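Simulator Gallery: The Grip That Wouldn't Settle

Posted in August by Noura Farah

Print this page | E-mail this page

Hello again from the Prerik bench in Burkville! Those of you who follow our little gallery will know that we do most of our practice picking in simulation before a real arm gets anywhere near a real kitchen, and most months I get to show you things going nicely. This month it's a fault, and a stubborn one, so please bear with me while I tell it the long way round.

Isla Tawhiri was the first to spot it. In a batch of 85 practice runs, seven ended with the gripper reporting a firm hold when its fingers had closed on nothing at all. The arm then carried on quite happily to the next step (you can imagine how that would go with something hot or breakable!). We spent two long afternoons blaming the finger pads before Isla went back through the logs and found that the width reading was arriving late, so the software was checking an old number. We have pulled the grasp routine from the Mansour arm until the check is rewritten, and the views from the gripper are going up here as usual.

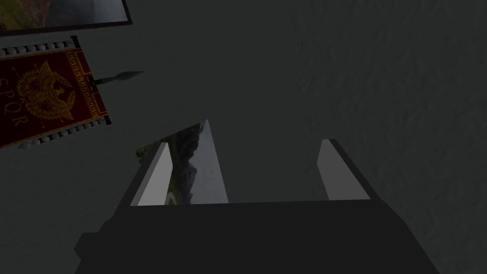 Fingers apart and nothing between them, with the red and gold eagle banner off to the left.

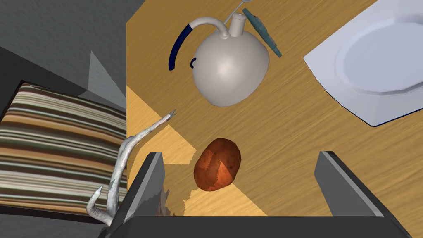 A potato between the fingers, and the white kettle farther up the table.

Could the same fault turn up on a real arm?

It could, on any arm that uses the same routine, and that includes the one at Plimcombe. Please leave automatic grasping switched off there until we send the new version, and keep a hand near the stop button if you are moving the arm manually.

Contact the Prerik gallery | Copyright Prerik, Burkville | Back to top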